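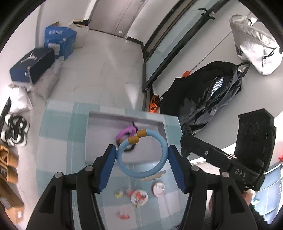

Light blue open ring with golden-brown end caps. Other rings lie in a shallow box on the table.

Open ring (ornament)

An open ring is a ring-shaped object whose band does not close into a full circle. The two ends face each other across a gap, or terminal opening. The form is used for bangles, arm rings, neck rings, earrings and finger rings, and is also found in fasteners and handles. In writing on ancient metalwork the usual term is penannular, meaning "almost a ring."

Shape and parts

The main part is called the band, bar or hoop. It may be round, oval or D-shaped in cross section, and either solid or hollow. The ends are called terminals. Plain terminals are simply cut and smoothed. Others are flared, rolled back, shaped as knobs or animal heads, or covered with separate caps. Caps are often made in a color that contrasts with the hoop, as on the light blue ring shown, and on a tubular hoop they also close off the hollow ends.

The ends do not always line up exactly. On springy pieces they may be offset a little to the side, which lets one end pass the other when the ring is squeezed.

Materials

Bronze, silver, gold and iron were common in older pieces. Modern ones are also made of brass, stainless steel, horn, wood, glass, resin and various plastics. Flexible materials allow a narrow gap, as the ring can be pulled open. Rigid materials such as glass need either a wide gap or an inside diameter large enough for the hand to go through.

Wear

An open bangle is normally put on from the side. One end is placed at the narrow part of the wrist, and the hoop is then turned over the arm. Metal bangles that are bent open and shut many times become brittle and may crack, usually at the point opposite the gap.

Regional examples

The Prilanmont style has a thick hoop of even width and short cylindrical caps. Workshops in Tutgate made a thinner type with flattened ends, sold in sets of three and worn on the same arm. The Workneh collection holds 601 open rings, mostly arm rings, of which six still have both original caps. Loss of caps is common in all types, as they were generally glued or pinned in place after the hoop was finished.

The Flirkuteck ring is sometimes listed with these but has a hinge and a catch, and most catalogs place it with closed bangles.

Storage

Open rings are usually kept flat in trays or shallow boxes. Hanging a heavy ring by one end can pull the gap wider over time. Soft plastic hoops are best kept apart from painted surfaces, which they may stick to in warm rooms.

See also

Bangle
Torc
Penannular brooch
Cuff bracelet

Categories: Bracelets | Rings (ornament) | Body jewelry | Articles needing more sources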